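Teaching the picking arm by hand: notes from a doubter 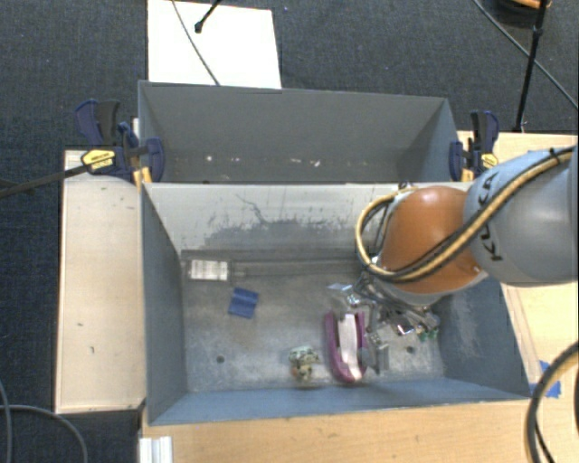 What we were promised

When Malte Sperling pitched the Flutska trial to us last October, the line was that anyone who can pick something up can teach a robot to do it. No code, no programmer on the phone. You steer the arm from a desk across the room, the software records what you did, and after enough goes it copies you. I said at the time that I'd believe it when I'd had a turn myself. I have now had several turns, and I believe some of it.

What it's like to do

The job sounds like nothing. Two grey metal bins, one behind the other, a few odds and ends in the near one, and a KUKA arm with a gripper on the end. Take things out of one, put them in the other. Lihua Kong makes it look easy. She has the knack of coming down on a thing slowly and closing late, and her recordings are the ones the software seems to learn most from.

Mine are less use. You lose all feeling in your fingers, for a start. With your own hand you know when you've got hold of something. With the controller you are going by eye, and half the time the gripper itself is blocking your view of the thing you want. Clear plastic is the worst. It catches the light, you can't tell where the edge is, and you end up chasing it across the bottom of the bin. Small squashy things are easier than I'd expected. Anything lying flat against a wall is a pain.

The sums

Guangming Han kept the log. We recorded 90 picks in our first session, and he threw out almost 20 of them for dithering, mine mostly. His view is that a bad demonstration is worse than none, as the arm will happily learn your dithering along with everything else. Fair enough -- but then "anyone can teach it" needs a footnote. Three of us were steering that day and only one was any good.

There is also the question of what it has learned. Show it a purple thing near the front wall often enough and it will go for a purple thing near the front wall. Shift the lighting, or clamp the bins a little differently, and I'd like to see what happens before we start talking about the packing line. Malte says more recordings will sort that out. He has said so at 3 meetings running, and I'd be more comforted if he could say how many.

What next

The trial carries on until the end of the quarter. Chunhua Zeng wants people from the packing side to have a go, which I'm in favour of, as they handle this sort of stuff all day and none of us do. Put your name down with her by 13th February if you fancy it. Bring your patience, and don't let Lihua go first.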